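Bisska Hand Kit – README for the tabletop set

Version 3 of the kit notes, written by the people at Clonumano who put it together.

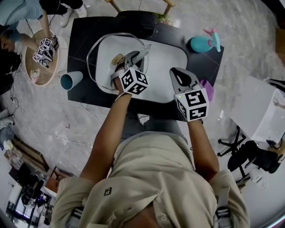 What do you get when you order the kit?

Two hand-held grippers, a marker cube for each one, a head strap with a camera mount, the charging dock, and a download key for the tabletop set that goes with it. The software is called Jikia and it runs on an ordinary laptop.

What the kit is for

You pick up a gripper in each hand and do a chore the way you would normally do it. The kit records how the grippers move and what the head camera sees, and Jikia turns the two into one recording you can train on. We love how fast this gets going! Most people are making usable recordings before lunch on their first day, and you don't need an arm on the bench to start (that can come later, when you have a model worth trying).

The tabletop set

The set has 301 recordings across 46 chores. All of them use things you would find in a home: bottles, cups, cloths, trays, spray bottles, small plants. We left objects lying on their sides in plenty of the recordings, since real tables look like that and a model trained only on upright cups gets confused quickly.

The bottle chores are our favorites. In the still near the top, the left gripper has a clear bottle with a tan cork or cap in its jaws, over a white oval tray, while the right one is open next to a pink cloth. Clear bottles are hard for cameras and oval trays are awkward to reach across, so these recordings are a good place to test a new model.

Some rooms had more than one table going at the same time. The second table often shows up in the head camera's view, with another person and another pair of grippers. Jikia follows only the cubes you register at the start of a session and ignores the rest, but if you train straight from the video you may want to crop.

What is in each folder

video – the head camera view, one file per recording
hands – position and jaw opening for the left and right gripper
notes – the chore name, the objects used, and a line or two from the person who did it
check – the tracking report from Jikia

Left and right always mean the wearer's left and right.

Getting started

Charge both grippers until the dock light goes steady. Snap on the cubes and push until they click. Put on the head strap, look down at the table and open Jikia. It will ask you to hold both grippers still, then to open and close each one. After that, press record and go.

Keep the cubes facing up as much as you can. A quick turn of the wrist is fine – the software fills in short gaps – but a cube hidden behind your forearm for most of a chore will give you a red line in the tracking report. Do that one over.

Known problems

Strong sunlight washes out the cube patterns. Pull the blinds.
Very thin things, like wire or a sheet of paper, slip out of the standard fingertips. The soft tips made by Diekmann fit our jaws and do much better, and we use them ourselves.
Jikia sometimes swaps left and right if you cross your arms during setup. Restart the session and it sorts itself out.

Using the set

Research and teaching use is free with the kit. If you want to put the recordings into something you sell, write to us first. Please don't try to identify the people in the videos.

Changes in version 3

New bottle and tray chores, a shorter setup, and a fix for the dock light that kept blinking on a full battery. The next batch is planned for January and will have a lot more cloth folding in it. Send us chores you'd like to see!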